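Sunday, January 26, 2025

Stellus finger pads, trial set from Kirkitine. Mesh covers on both grippers. Grip limit at 300 for denim, dropped to 200 for anything thin. 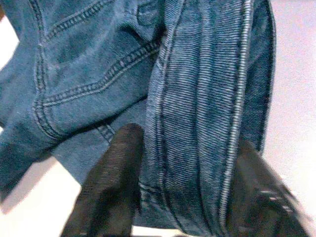
Folded legs are the hard part. Two layers plus a seam need a wider opening than the Seidel default, so I saved a separate preset.

Rod next, the red bent one, same pads.
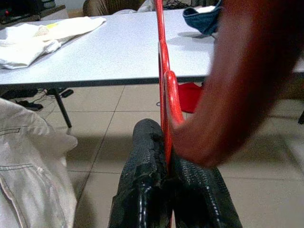
Want 6 more runs on each before we answer Kirkitine. Check mesh wear at the tips. Mistach quote still missing the spare covers, ask for 4.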